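Textiles and Home Care, Unit 6: Sorting and Washing Everyday Clothes

Course notes, Ritva Rissanen

Reading before class: the Salminen packet, sections on fiber and on water temperature. Bring one item from home with its care label still attached.

1. Fiber first

Sort by color if you like, but check the fiber before anything else. Cotton takes heat and rubbing well. Wool does not, and it can felt in a warm wash. Polyester holds on to body oils, so shirts worn for sports may still smell after a cool cycle. Blends follow the weaker fiber.

2. Weave and knit

A woven cloth has two sets of yarns crossing each other. In a twill the crossings step over by one each row, which gives the slanted lines you see on denim and many work pants. A knit is made of loops. Loops stretch, so knits should dry flat if they are heavy. Ribbed knits spring back better than plain ones, but they hold more water and take longer to dry.

3. Reading the label

The tub symbol is for washing. The number inside is the highest temperature in Celsius. A bar under the tub means a gentler cycle, and 2 bars mean gentler again. The triangle is for bleach, the square for drying, the circle for dry cleaning.

4. The lab exercise

Each pair gets a mixed load and 20 minutes to sort it. Write down the fiber, the construction (woven or knit) and the cycle you would pick. Tie drawstrings and close zippers before weighing. The Lerkora washer in the lab does not spin well when half empty, so pairs will share a load. The warm cycle takes 45 minutes.
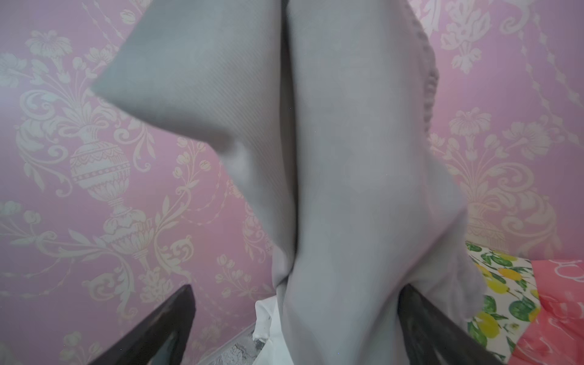
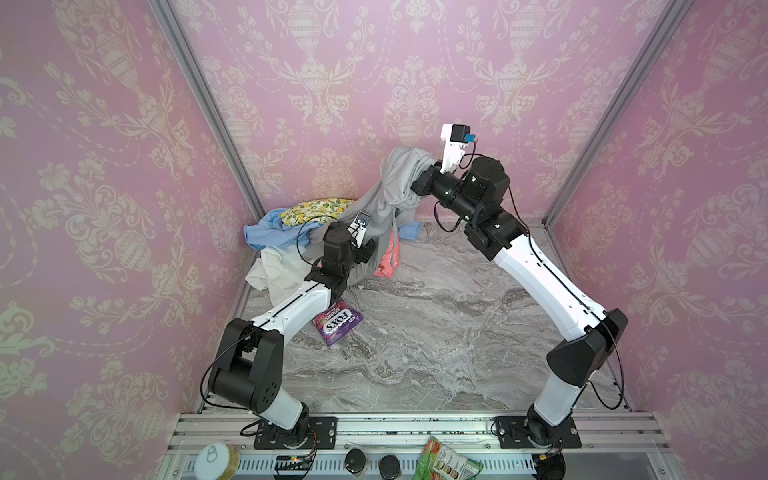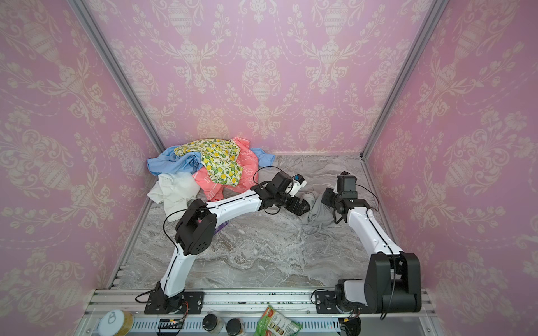
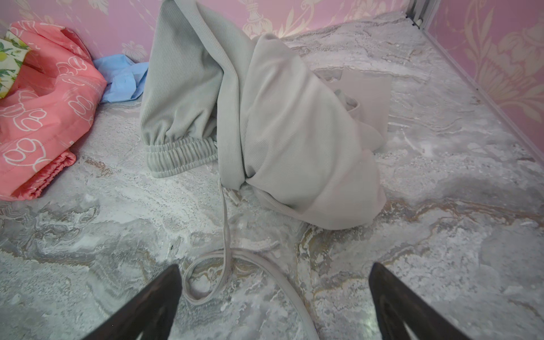 5. Drying and folding

Shake each item once before hanging it. Hang pants by the waistband and shirts by the hem. Tassanee Sriwong will cover ironing in the next unit, so leave creases alone for now.

Lab sheets go in the tray outside room 335 before the next class. Late sheets lose 2 points.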